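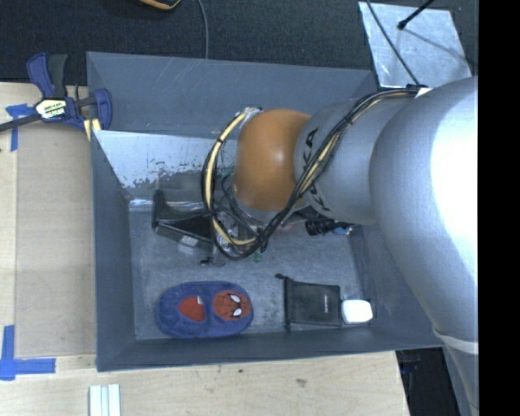
Greta, the bin-picking cell at Banevik's Tullau workshop, with the arm reaching into the grey bin. Photo: Banevik

News > Media releases > Workshop

Banevik opens up the maintenance book for its Tullau picking cell

TULLAU, Wednesday, August 8, 2018 - Banevik is pleased to announce that the maintenance book for Greta, the bin-picking cell that has been hard at work in our Tullau workshop, is now free for anyone to read, copy, scribble on and argue with. It runs to 29 pages, it has been through a good many drafts and at least one spilled cup of tea, and it sets down in everyday words how we set the cell up, how we look after it from one week to the next, and what we do when something gives way.

Visitors who come through the workshop are nearly always curious about the picking itself, and fair enough, it's a lovely thing to watch. But the questions that arrive by email afterwards tend to be of another sort altogether. How do you stop the bin from creeping? What do you do about the cables? How often should a person be getting in there with a cloth? We have been answering those one at a time for a long while now, and it seemed friendlier to put all the answers in one place.

The book was written by Hằng Mai, who has looked after Greta from the start and whose handwriting fills most of the logbook. The cell has now clocked up 3,695 running hours, and she went back through every entry to decide what belonged in the book and what could be quietly left out.

"I wanted it to read the way I'd explain it to a new starter standing next to me," said Hằng Mai. "There are plenty of good manuals for the arm. What I couldn't find was something about the rest of it, the bin and the cables and the bits of tape, and that's where most of my mornings go."

Starting with the bin

The first chapter is all about the bin, and it's the longest, which surprised a few of us. Greta picks from a large open-topped grey bin on a pale wooden table, and everything the cell knows about reaching depends on that bin being where it was yesterday. A bar clamp goes over the edge at one corner. The book asks whoever is opening up to put a hand on the clamp and a hand on the opposite wall and give the whole lot a gentle push before the power goes on. If it shifts, even a hair, the clamp is taken off, the jaws are wiped and it goes back on again, with the position checked against the marks on the table.

We use blue tape for marking out, and the book has a kind word to say for it. It goes down quickly and comes up cleanly, and a fresh corner can be laid while the kettle boils. Old tape does lift, though, and Hằng Mai asks that any curling piece be replaced the same day. Please don't lay new tape over old. The edge gets thicker each time and sooner or later somebody lines up with the wrong one.

Then there is wear. Anything that gets reached into all day long will show it, and the sloping silver panel at the back of Greta's bin has lost a fair bit of its coating along the lower part. The book explains how to tell ordinary wear from trouble: run a gloved finger along the surface, feel for a raised flake or a sharp lip, and vacuum the floor of the bin before and after. Flakes that come away easily are removed by hand. A rough edge is smoothed and taped down with clear tape as a stopgap, and the date is written in the log so that the stopgap doesn't quietly turn into a fixture. (It has been known to happen.)

Looking after the cables

If the bin chapter is the longest, the cable chapter is the one we suspect will be read the most. Greta's arm carries a thick bundle of black and cream-yellow cables that sweeps down across the lower link and loops out past the orange joint toward the gripper. That loop is a matter of some debate in our workshop. Make it too short and it pulls tight at the far end of a reach. Make it too generous and it swings about, rubs on things, and gets between the overhead camera and the goods.

The method in the book is to move the arm slowly, by hand control, through the four corners of the bin, stopping at each one to look at the loop from both sides. Only when all four look comfortable are the ties done up, and even then they are left a touch loose until the corners have been visited again. Ties are trimmed flush, as a cut end will scratch the next person's wrist, and Hằng Mai's wrists have had enough of that.

The cable run was last redone in March, with help from Võ, the small repair shop down the road that has been a good neighbour to us over the years. The fault that set it off was a gripper signal that dropped out now and again, always on the same side of the bin and never when anybody was watching. It took 11 days to track down. The culprit was a single conductor that had broken inside its jacket, close to where the bundle bends, and from the outside it looked perfectly healthy. Võ's people found it by flexing the cable a little at a time with a meter attached, which is slow and dull work, and they were very cheerful about it. The full procedure is written up in chapter four with their blessing, including the part where we replaced the wrong cable first.

The weekly round

For the weekly check, the book sets out a simple order of work. Power is isolated and locked off, and the key goes in the pocket of the person doing the job. The bin is emptied. Then it's fingertips, fittings, hoses and wires at the gripper, followed by the cable bundle from the bottom upward, then the clamp, the bin walls and the table. The arm gets a wipe with a soft, barely damp cloth, and the floor behind the cell is swept so that nothing trails where it might be snagged. After that the power comes back and Greta does a slow lap of the bin with nothing in it.

Last of all, the test goods go back in. We keep a stock of 586 everyday articles for this, chosen to be awkward in different ways: soft things, shiny things, flat dark pouches, ribbed cylinders, see-through wrapping, and a fuzzy blue plush item with Spider-Man's face on it that has become a bit of a favourite. Soft goods are checked for loose threads, which wind themselves around gripper fingers with real enthusiasm, and anything shedding fluff is given a brush or retired. The book recommends keeping a few well-loved pieces in the mix for a long stretch. When the cell starts to fumble something it has handled happily for months, the gripper is usually the first place to look.

"People ask me which part of the round they can skip when they're busy," said Hằng Mai. "I've tried skipping most of them over the years, and the one I always regretted was the slow lap. You hear things on the slow lap. A cable brushing the wall of the bin makes a tiny sound, and at full speed you'd never catch it."

Getting a copy

The book can be collected in print from the front desk of the Tullau workshop during opening hours, or sent by email on request. There is no charge and no form to fill in. The wording may be adapted for other cells, and we'd be glad to see what becomes of it, though we do ask that readers follow the safety instructions supplied with their own equipment wherever the two differ. Blank log sheets are included at the back, with a wide margin for grumbling.

Corrections are warmly welcomed too. The section on vacuum fittings in particular is thinner than we would like, and Hằng Mai is already gathering notes for a second edition.

About Banevik

Banevik builds and maintains small handling cells at its workshop in Tullau, and runs regular open mornings for people who work with similar equipment or would like to.

Media enquiries: the front desk, Banevik, Tullau

Comments

benchvise_bob
Got my copy last night and read the cable chapter twice. We've been zip-tying everything dead tight from day one and wondering why we go through so many leads. Will try the four corners thing on Monday.

Marguerite
Lovely to see Võ get a mention, they fixed our conveyor and wouldn't take anything extra for staying late.

t_okello
Does the book say what grade of cloth? Ours leaves lint all over the joint covers.

benchvise_bob
@t_okello page 17, it just says soft and barely damp. I use the ones for glasses.

Pim
Wide margin for grumbling, love it. Could the log sheets be sent as a spreadsheet please?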